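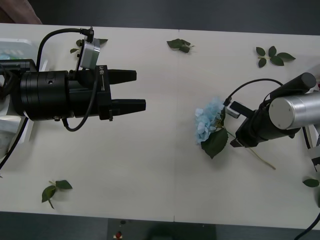
Page last changed 12 Mar 2018 by Philomena Kyei

Setting up wrist cameras and teaching your first soft pickups

Welcome, and thank you for reading the page before switching anything on! I've rewritten this one for the Rarside workshop after several people told me the old version jumped from plugging in a camera to filling a whole vase, with very little help in between. The big robot goes by Arthur on the sign-up sheet, so I'll call it that too. You don't need to have written any code to follow along, but please do the basic safety page first and have a second person with you near the red button whenever the arms are powered.

Set aside an evening. It sounds like a lot for picking up a flower, I know, but the cables alone ate most of my first one.

What you'll need

Two wrist cameras with their brackets and cables
Hook-and-loop cable ties (the soft kind, no zip ties please)
The Drillo bit set, for the small bracket screws
A few artificial flowers with wire stems, and some loose leaf sprigs
A crisper drawer, a bell pepper and some leafy greens for the last part
The shop laptop with Coltent already on it

Coltent is the little recording program Jade Després wrote for us. It saves the arm positions and the camera pictures together, and it has only one window, so it's hard to get lost in.

Step 1. Mount the cameras

With the arms powered down, set each camera on its bracket and put in both screws loosely. Tilt it until you think it will see the fingers and a bit of whatever is between them, then snug the screws. You'll be changing the angle again before the night is out, so leave the bits on the bench.

Plug in the cable and let it rise in a generous loop before it goes back over the arm. Benedito Tavares likes his loops as big as a dinner plate and I've come around to his way of thinking. A loop that looks silly when the arm is parked can be barely enough once the wrist turns all the way over. Tie it further back on the arm, never at the camera end, and move the wrist slowly by hand through its whole turn while you watch the plug. If the plug so much as leans, give it more cable.

Step 2. Get the picture right

Open Coltent and look at the left and right views side by side. You want the tips of the closed fingers at the bottom of each view, near the middle, with plenty of room above them. If you can't see the tips, you'll be guessing at every pickup, and so will anything that learns from your recordings.

Check the lighting while you're here. Our white tabletop is lovely for making a green stem stand out, but it can fool the cameras into making everything else too dark. Turn off automatic exposure and set it by eye. We use 217 on the exposure slider with the ceiling lights on and the blinds down. Write your own number on the sheet if you end up somewhere else.

Step 3. Scatter the table

Lay one flower within easy reach of one gripper and drop a few sprigs here and there. Don't be too neat about it. I used to line everything up square with the table and then wonder why the arm got confused as soon as Esi Alhassan set the flowers down like a normal person. Leave some open tabletop between the two grippers so they have room to pass.

Keep 36 centimeters clear at each end of the table as well. We learned that figure with a coffee mug, in December, and the mug is still missed.

Step 4. Close on the stem

Bring the gripper in low and slow, with the fingers open and one on either side of the stem. Aim a little below the flower head. Too close and you'll squash the petals; too far down and the whole thing droops and swings when you lift. Fabric roses are heavier at the top than they look, and a big bloom can fill nearly the whole camera view once it's up, so get used to judging your grip from the small piece of stem you can still see.

Close the fingers all the way. A wire stem is so thin that there's no harm in it, and a half-closed grip lets the flower spin around. Then lift straight up, wait a moment, and only then turn the wrist.
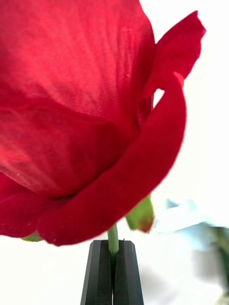 Step 5. Record it, then record it again

Press Record in Coltent, do one pickup from start to finish, and press Stop. Give it a name with the object first, such as rose or hydrangea, and add a note if something went wrong. Please keep the bad ones! Jade sorts them into their own folder and they've been very useful to her.

Do 5 good pickups before you move the flower somewhere new. The shared folder held 428 recordings when I last looked, and the most helpful ones are the plain ones where the person took their time.

Step 6. Move on to the drawer

Once you're comfortable on the open table, try the crisper drawer. It's a different sort of job. The walls are close, the plastic throws back little streaks of light, and a pepper is round and slick where a stem is thin and easy to pinch. Put the pepper in with a leaf or two beside it and come in from above with the fingers only a bit wider than they need to be.

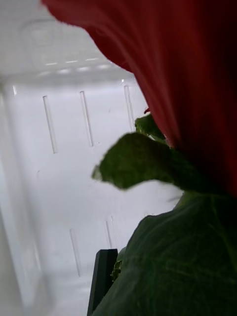
Go slower than you think you should, and watch both views the whole way down. The wrist camera will show you a great deal of pepper and not very much of anything else, so the second person should stand where they can see the drawer walls and call out if a finger is getting near one. Adjoa Frimpong and I settled on saying "wall" for stop and "okay" for carry on, and that has worked better than pointing.

If the pepper rolls, back the arm off and let it settle before you try again. Chasing it with the fingers only pushes it into a corner, and then you'll have to power down and reach in by hand. Use a low closing force to begin with and bring it up one notch at a time. Check the skin after each try, and swap the pepper out if you find a dent, as soft spots change how it sits in the grip.

If something isn't working

The view freezes when the wrist turns. Nearly always the cable. Look at the loop first and the plug second.

One view is much darker than the other. Automatic exposure has turned itself back on, which it likes to do after a restart.

The flower slips out sideways. You're gripping too near the fingertips. Come down a little further and close again.

Coltent says the folder is full. Leave it be and send Jade a message, and please don't delete anything to make room.

Before you go home

Park both arms, power down, and wipe the table. The flowers and sprigs go back in the tray, and anything fresh goes home with you or into the compost bin by the back door. Put your initials on the sign-up sheet next to your hours, along with your exposure number if you changed it.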